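**Rangel hand tools — the pair**
Sold by Grodo, out of Ranham. Page revised April 6, 2026.

The Rangel is a set of two hand-held grippers, one for each hand, for shops that would like a robot to do a job and have first to show it how the job is done. Your people do the work with the Rangels on. The recordings go to the Mutus arm, which learns from them, in its own time and with no apparent shame.

Most of our customers handle small plastic goods: cups, lids, tubs, bins. So do we, all day.
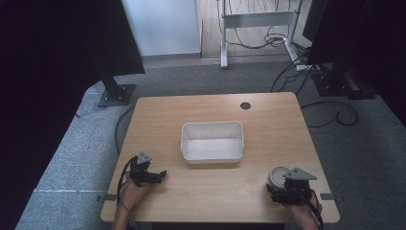
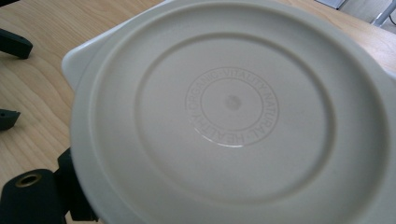 *Top: a pair in use at the table, cup in the right-hand gripper. Bottom: a molded lid at close range, from the camera on a gripper.*

## What's in the case

- 2 grippers, left and right
- 4 cables (two in use, two for the day someone rolls a chair over the first two)
- Spare jaw pads
- A printed guide, 13 pages, of which page 6 is the one you want

You supply the table, the goods and the person.

## What it's like to use

Strange for a morning. Your fingers know perfectly well how to pick up a cup and you have just taken the job away from them. Marlene Figueiredo, who packed by hand for years before she started training our customers' crews, tells people to go at half speed and stop apologizing to the cup.

Lids are harder than cups. A round lid lying flat gives the jaws very little to hold, and beginners tend to chase it across the table. Approach from the side, get one jaw under the rim, and lift after that. If your lid has a corner or a tab, use it.

Keep the cables behind your wrists. We've written this in three places in the guide and we will keep writing it.

## How many recordings you need

For a simple pick and place, plan on 200 good ones. "Good" means the task was finished and the person wasn't talking to someone over their shoulder. Fumbles are fine as long as they're recovered. The Mutus does better if it has seen a few things go wrong, as do most new hires.

Change things as you go. Move the bin. Turn the lid around. Let somebody left-handed have a turn. If every recording starts with the cup in the same spot, you'll get an arm that is superb at that spot.

## What happens to the people

We get asked this on every visit, usually by the coffee machine and after the manager has gone.

At our own packing line the arm took over loading trays, which no one has asked to have back. Two packers moved to inspection. Iñaki Palacios now spends most of his shift recording tasks and is paid at the technician rate for it, after a long conversation that we should have had before the tools arrived. Our advice is to settle pay first. A person teaching a machine their job is doing a second job, and they will notice.

It hasn't made the day shorter. There's less reaching and more watching, and some people find the watching worse. Gráinne Fitzgerald tried it through July and went back to the hand line, where she remains faster than the arm and mentions it.

## Fit and limits

Handles come in one size with an adjustable strap. Each gripper weighs 205 grams without its cable. Take a break when your forearms suggest one; they'll suggest it earlier than you expect.

Not for food that's going to be eaten, anything sharp, or anything you'd be sad to see dropped.

## Ordering

Pairs only. We did once sell singles, and people bought two lefts. Lead time depends on the cables. For a loan set or a training day, ask for Iolanda Coutinho at the Ranham office. For repairs, ask for Cauã Meireles, and please send the whole gripper, including the screw you think doesn't matter.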